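Stiltholm Foam Inserts by Plakby

The Stiltholm insert keeps small parts in order inside a drawer or a transport case. Each sheet is cut after your own drawing, so every part gets its own place and does not roll when the drawer is opened. We keep 51 standard patterns in our shop in Ollau, and most customers find a suitable one among them. 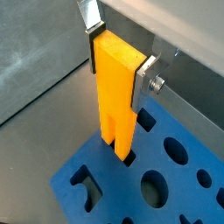 Yellow block with two prongs above a cutout in blue foam.

Thickness and care

Sheets come in thickness 2 cm or 8 cm. The thicker one is better for tall parts – please measure your drawer before you order. Clean the foam with a damp cloth and mild soap, and let it dry flat. Do not use solvents.

If you already have the Ojo drawer cabinet, choose the "Ojo" size in the order form and the sheet will fit without trimming. Own drawings are accepted as PDF or DXF. Delivery of cut sheets takes 2 weeks, in July a little longer.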